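Legends, Travel and Wear: Mirsad Leka on Panel Controls

Interview by Shirley Hebden, 8/13/24

Mirsad Leka specifies switches, sliders and printed legends for the panel shop at Sadix, in Vurnitz. His work begins when the circuit is settled and the customer has stopped moving functions around. We talked about scales, tactile feedback and why printed numerals fail before the control they belong to.

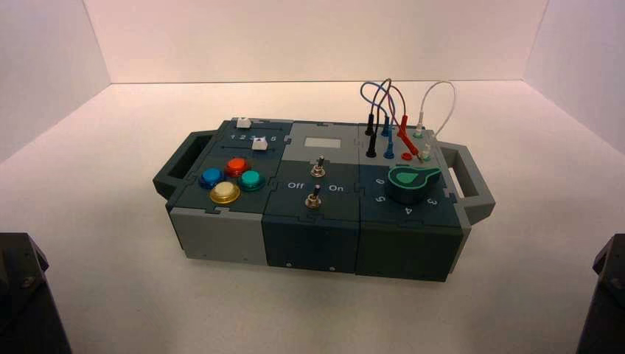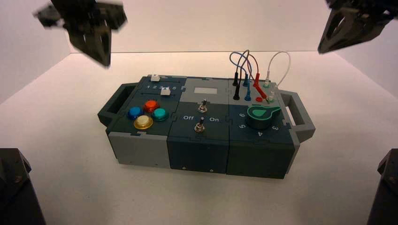
Modular box with numbered slider positions and a carrying handle at each end.

Leka's first question on any job is whether a linear control needs a scale. Many are given one by habit. "If the operator sets it by ear or by watching a meter, the numbers are decoration," he says. "If the operator has to come back to the same setting tomorrow, or read it out to somebody over the phone, then you need numerals, and they need to line up with something on the knob."

That alignment is the most common fault he finds in drawings sent for review. The artwork is spaced evenly over the full length of the slot, while the usable electrical travel is shorter. A slider has a dead zone at each end, and the knob has width of its own. On a short track those errors add up. Sadix now takes the scale from the measured travel of a sample part and ignores the slot dimension. The index is a line on the knob, never its edge.

He also objects to legends placed where the hand or the knob hides them. "You want to read the value while you are moving the thing. Printing it beside the track costs you a few millimeters of panel. People fight for those millimeters and then they call us about misreadings."

Printing method takes up most of the rest of his day. The shop uses screen printing on flat panels, pad printing on curved ones, and engraving with paint fill where the customer will pay for it. Screen printing gives the densest white on a dark ground. It is also the first to go. Leka blames cleaning more than fingers. Alcohol wipes soften some inks, and a cloth dragged along a slot always crosses the same characters.

The shop's abrasion test is simple. A felt pad loaded with the customer's own cleaning fluid is run over a printed coupon for 30 cycles, and the coupon is then inspected under a loupe. Krešimir Babić, who ran the test bench until he moved to purchasing, set the limit: any break in a stroke is a failure. "Krešimir wanted it strict," Leka says. "A partly worn 3 and a partly worn 8 are the same character."

Color coding is handled separately. Leka allows it as a second cue only. His procedure is to photocopy the panel drawing in black and white and ask a technician who has not seen the job to operate from the copy. If two controls can be confused, the layout goes back, whatever the colors are. Position does most of the work, followed by shape and spacing. Translucent caps get extra attention, as the shade with the lamp off can be a long way from the shade with it on.

On feedback he is less settled. A detent helps when a slider selects between fixed states. On a continuous control it pulls the hand off the value that was wanted. Wullmont, a long-standing customer, asked for detents on everything after a site visit, and Sadix built three sample panels for comparison: one plain, one with a center detent, one with a detent at every mark. "They took the center detent. I would have taken the plain one," Leka says. "It was a damping problem. The grease in that part was too thin for the length of the lever."

Grease is a subject he returns to without prompting. Suppliers change it between batches and rarely say so. The shop keeps a retained sample from each delivery and checks the operating force of new parts against it with a spring gauge. Kneževič, the distributor, will pass on a change notice if one exists. Often there is none.

I asked what he would alter in the way panels are ordered. He wants the cleaning instructions attached to the first drawing, and he wants the person who signs the artwork to have held the part. Jerome Mercado, his opposite number on the electrical side, would add a note of which hand the operator uses. Leka agrees in principle, but the order form has two free lines left and both are promised to purchasing. A revised form goes out in September.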